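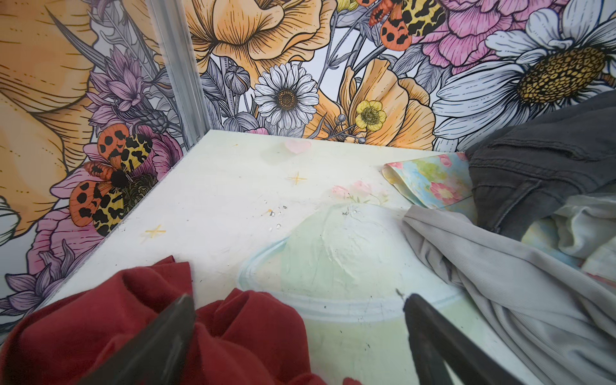
Enclosure floor with several garments, debris near the center of the panel.

PRINTED-PANEL ENCLOSURE - CONDITION AND HOUSEKEEPING CHECKLIST
Site: Stasow, garment folding area
Panel supplier: Imix
Completed by: Plenurine facilities, October, afternoon round

Mark each line OK, ACTION or N/A. Comments go under the line they refer to.

1. Floor panel

1.1 Panel lies flat, no lifted edge at back or left wall: OK
Edge is straight along both walls. Pressed by hand at the corner, no movement.

1.2 Surface free of loose material: ACTION
Small white flakes or crumbs near the center, just above the green dome in the print. White on white, easy to miss from standing height. Source not established. Could be lint, could be flaking from the panel coating. Collect on tape before wiping and keep the tape with this sheet.

1.3 Surface free of marks: ACTION
Faint gray smudges across the panel. Try a damp cloth first. No solvent on the printed side.

1.4 Print legible and intact: OK
Dome, flowers, heart and yellow stars can all be made out. The artwork is pale and the flowers are the palest part of it. Compare with the Shen reference sheet before recording any fading as wear - the reference is pale as well.

1.5 No cracks or sharp edges: OK

2. Walls

2.1 Mural covering attached at all edges: OK
2.2 No tears or bubbles at hand height: OK
2.3 Joint between wall and floor clean: ACTION
Not cleaned on this round. Do it together with 1.2, using the narrow nozzle.

3. Garments and textiles

3.1 Garments clear of the debris area: OK
Red garment is crumpled at one side, light gray ribbed garment lies at the other. Neither covers the flakes.

3.2 Garments free of pins, tags and hard fasteners: ACTION
Not checked on the red one, which has to be opened out first. Gray one checked, nothing found.

3.3 Garments shaken out before return to storage: ACTION
Shake both outside the enclosure. Ribbed knit holds small particles, so go over the gray one with a lint roller as well.

3.4 No dye transfer from dark or red items: OK
White cloth rubbed on the panel beside the red garment came up clean. Repeat if anything is put down damp.

4. Access and lighting

4.1 Walkway in front of enclosure clear: OK
4.2 Cables secured, none across the walkway: OK
4.3 Light level at floor panel, minimum 2000 lux: OK
Reading was about 2000, so there is no margin. Clean the lamp cover and read again.

5. Result

Enclosure may stay in use once 1.2 and 3.2 are closed. Items 1.3, 2.3 and 3.3 to be closed by end of shift. If flakes are found again at the next round, lift the panel and check the underside - an Imix replacement is held in the Stasow store, shelf 2.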